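Illutari Pledge Register

README and data card, version released 23 May 2018

What this is

The Illutari Pledge Register is a table of public promises that companies have made about their social and environmental conduct, together with whatever the same companies later published about how those promises went. It covers 75 companies and holds 3,405 pledges taken from 1,067 published documents. Each row is one pledge. A pledge can be as large as cutting water use across every plant or as small as putting a new lock on the chemical store at a single site.

The register does not score or rank anyone. It records what was promised, where and when it was written down, and what was reported afterward. If you want an index with a leader and a loser, you will have to build it yourself, and please read the section on known problems first.

Maintainer

Callum Matheson. Corrections go to him through the contact form on the Illutari page. Please give the pledge ID and a page reference. Messages that say only that a company has been treated unfairly can't be acted on.

Files

pledges.csv — the main table, one row per pledge
documents.csv — one row per source document, with title, publisher, year and language
companies.csv — one row per company, with sector and country of head office
followups.csv — later statements linked to a pledge, in date order
topics.txt — the topic list, with a definition and an example for each topic
changes.txt — what changed between versions

All files are UTF-8, comma separated, with a header row. Text fields are quoted. Empty cells mean the source didn't say. A zero is a real zero.

Main fields in pledges.csv

pledge id: a fixed identifier. It is never reused, even when a row is withdrawn.

company id: matches companies.csv.

document id: the document where the pledge first appeared. If the pledge was repeated in later years with no change in meaning, the repeats are listed in followups.csv and do not get a row of their own.

page: the page number printed on the page, not the page count in the PDF viewer. Where no number is printed, the cell holds the section title.

quote: the pledge in the company's own words, in the original language.

summary: up to 30 words in English, written by the coder.

topic: one main topic from topics.txt. A second topic is allowed and goes in topic two.

scope: site, country, region, whole company, or supply chain.

target type: number, date, number and date, action, or none. "None" is used for statements such as "we will continue to strive," which we keep only when they appear under a heading that calls them commitments or goals.

baseline: the starting year or figure, if given. A great many are blank. We did not fill these from other documents, even when the answer looked obvious.

outcome: met, partly met, missed, changed, dropped, open, or silent.

How the outcomes were decided

Outcome is the field most people come for, so it needs some care. It is based only on what the company itself published. We did not visit sites, phone anyone, or use news reports. "Met" means that the company says it was met and gives a figure or a description to go with it. It does not mean that we checked.

"Changed" is used when the target was rewritten before its end date. The new wording becomes a new pledge, and the two rows are linked. "Dropped" needs an open statement that the target is no longer being pursued. "Silent" means the end date has passed and none of the later documents mention the pledge. Silence is common in the years after a merger or a change of chief executive. That is an impression from the coding and we haven't tested it.

Pledges with no end date stay "open" for as long as the company keeps publishing. This inflates the open category. If you are calculating completion rates, drop them or treat them separately, and say which you did.

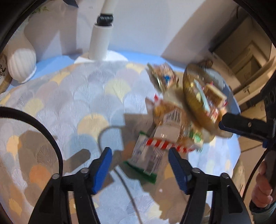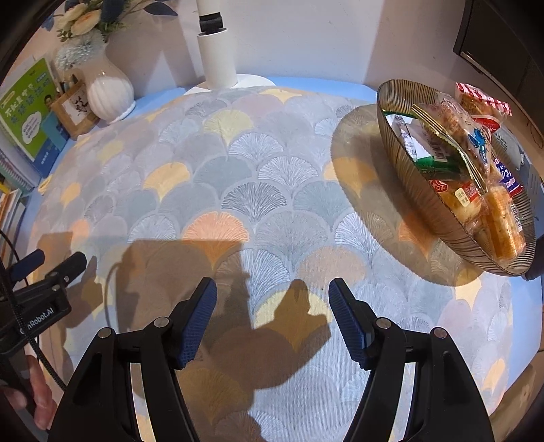

Sources

Most of the documents are annual responsibility reports, sustainability reports, or the responsibility chapter of an annual report. The rest are supplier codes of conduct, human rights policies, site newsletters and speeches published in full on a company website. Press releases were used only when they contained the full text of a pledge that a later report refers to.

The collection began with two older lists. The Farnell list was a set of photocopied reports kept in binders, scanned and passed on with a handwritten index. The Kozma list was a spreadsheet of supplier codes, with links, many of them dead by the time it reached us. Documents from the Farnell list have ids beginning with F, those from Kozma with K, and everything gathered since begins with Z, for Zilline, the name of the folder where the downloads were kept. The letter has no other meaning.

Where a web page was the source, we saved a copy on the day it was coded. These copies are not part of the release. We can check a quote against a saved copy on request, but we can't send the copy out.

How companies were chosen

A company was included if it had published some form of responsibility report in at least two separate years and if the reports were freely available. That is the whole rule. Nothing was done to balance sectors or countries. Food processing, paper, textiles and utilities are well covered. Banks and software companies are thin, and there are no mining companies at all, which came about because neither of the older lists had any and we ran out of time to add them.

Companies that were bought by another company in the register keep their own id up to the last document published under their own name. After that their pledges are followed in the parent's documents. We try to keep the trail, but it is often lost in the first year.

Coding

Every document was read in full by one coder, who marked each pledge and filled in the fields. A second coder then read the marked passages and the pages around them. Disagreements about topic were settled between the two. Disagreements about outcome went to the maintainer, and the reasoning was kept in the notes field, which is worth reading — some of the entries are longer than the pledge.

The second coder did not read the unmarked parts of the document. A pledge that the first coder missed was therefore likely to stay missed. Long reports with the promises scattered through photo captions and case studies are the ones most at risk.

Reports in languages other than English were coded by a reader of that language. The summaries were written in English by the same person and not translated afterward.

Known problems

Early documents are uneven. Before reporting guidelines came into general use, a company might describe the same promise in three places with three different dates. We took the version in the summary table if there was one, and otherwise the first in page order.

Scope is unreliable for supply chain pledges. "Our suppliers" may mean every supplier, the direct ones, or the handful that signed a form. We coded what was written.

Figures per unit of output and absolute figures are mixed in the baseline field. The unit column tells them apart, but it was added late and is blank for part of the F series. Filling it is the next job on the list, planned for August.

Charity donations are included only when they were promised in advance. A report that looks back on money already given produces no row. Users who come from a philanthropy background sometimes read this as a gap in the data. It was decided at the start and won't change.

Several companies use the word "commitment" for a value statement and "ambition" for a dated target. We ignored the labels and looked at the content. A few companies have objected to this.

Suitable uses

The register has been used for teaching, for finding examples of wording, and for tracing how a single target changes from one year to the next. It works well for these. It can support comparisons within a sector when the sector is one of the larger ones.

It should not be used to make investment decisions or to choose suppliers. It also should not be used to claim that a company did or did not do something in the real world. The strongest claim it can support is that a company said it did.

Citing and reuse

Please cite as: Matheson, C., Illutari Pledge Register, with the version date at the top of this file. The tables may be reused and changed for any non-commercial purpose as long as the source is named. The quotes remain the property of the companies that published them and are included here as short extracts.

If you correct rows for your own work, send the corrections back. They are checked against the source document and listed in changes.txt under the name you give, or without a name if you prefer. Withdrawn rows are also listed there, with the reason.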